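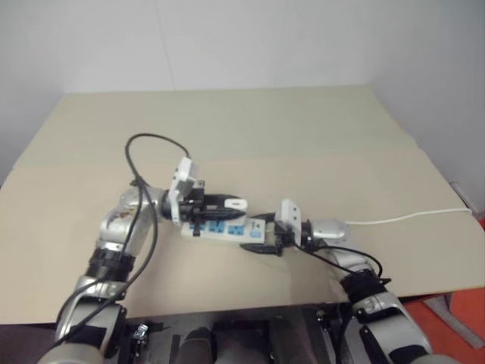 Power strip with blue sockets, on the table

Forums > Rail and City Travel > Fenport > Trip planning

Transit pass or single fares for Fenport, six nights?
Posted in May by kestrel_lane

Staying near Romwood station for 6 nights. The plan is to see the tiled stations on the Paucar line, then the old harbor quarter. The visitor pass costs 50 and a single fare is 2. Does the pass cover the funicular, and does it run by calendar day or by hours from first use?

dunmore4
Calendar day. Activate it in the evening and you lose most of day one. The funicular is included, the harbor ferry isn't.

postbox_red
You'd need more than 25 rides to come out ahead. Over six nights that's over four a day. I never get there, because the center is walkable. Buy singles.

dunmore4
That ignores the airport line. Airport singles are 9 each way and the pass covers both. Take 18 off the 50 and break-even drops to 16 rides.

postbox_red
Only if you arrive and leave by train. The airport bus takes a normal single – slower, but it stops at Romwood.

kestrel_lane
We land at 11 p.m. Is the bus still running then?

dunmore4
Last one leaves at 10:40. Train it is.

halftimber
For the stations: Trurnmont has the best tile work on the line, on the lower level past the second set of stairs. Most people photograph the entrance hall and leave. You can get off, look around and board the next train on the same single as long as you don't go out through the gates.

postbox_red
Disagree on Trurnmont. The panels at Paucar Square are older and the lighting is better. Trurnmont was regrouted and the color is off.

halftimber
The upper level was regrouted. The lower level wasn't.

kestrel_lane
Will see both. Last thing, how many outlets do rooms near Romwood usually have? We carry two laptops and a camera charger.

dunmore4
Mine had one, behind the bed. Bring a strip and check the rating on your adapter. Mine is marked 2,000 watts, fine for chargers.

kestrel_lane
OK. Going with the pass, activated at the airport on arrival.

postbox_red
At 11 p.m. that uses up a full day for one train ride. Pay the 9 and activate it in the morning.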